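Subject: Re: [robotics-club] Laundry task, where we are and what's left

Hi all – replying to the whole list this time, sorry to the three people who got my last one twice.
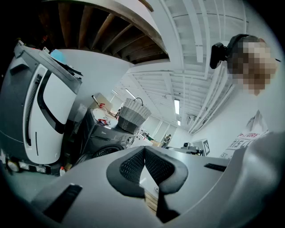
1. The washer corner

The dark grey front loader is staying where it is until the open house, with the basket on top. Please don't tidy it up! I know a white cloth and a basket on a washing machine look like something you should put away, but the layout is written into our task sheet now, and if the basket moves six inches the last batch of demos stops matching the new ones. If you need a surface, use the workbench at the back (good luck finding a clear spot on it).

2. The hand-held gripper

I got a turn with it Saturday and I love it, but it's a wrist workout. Anything longer than a few minutes and I start getting sloppy on the closing motion, and then the whole run is junk. So let's swap people more often. Also, wipe the padded V before you start, because lint sticks to that mesh like you wouldn't believe.

On the count: we have 382 usable runs. The Urkden entry form asks for 500. That's a lot of towels, but if the Tuesday crowd and the weekend crowd both keep showing up I think we make it with time to spare.

To the question below:

> On the laundry task, are we supposed to pick up the cloth and
> drop it in the basket, or pick it up and put it in the machine?
> The Warrier handout says one thing and the Grondwood rules say
> the other. I did 9 runs into the basket and now I'm worried I
> have to throw them out. Also is the washer door supposed to
> start open or closed? And does anybody have the key to the
> tall cabinet?

Basket! Keep your 9, they're fine. The Warrier handout is from last year's class and I should have pulled it off the shared drive ages ago (it's gone now). Grondwood changed the rules in May so that nothing goes in the drum in the first round. Door starts closed. If you make the final they add the door, and that's a whole other email.

Cabinet key is on the hook by the light switch, under the 1993 calendar that came with the building.

3. Stuff we still need

– cloths in a color other than white, any size up to a dish towel
– somebody who can stay late and label runs with me, I'll bring pizza
– the long extension cord, which went to the Skarkholm meetup and hasn't been seen by me at least
– a decision on team shirts, please vote, the poll has been open forever

If you're new and just reading along, come by anyway. You don't have to know any code to record runs, and you'll pick up the rest by hanging out. Doors open at 6 and I'm usually there a bit before that.

See you Saturday!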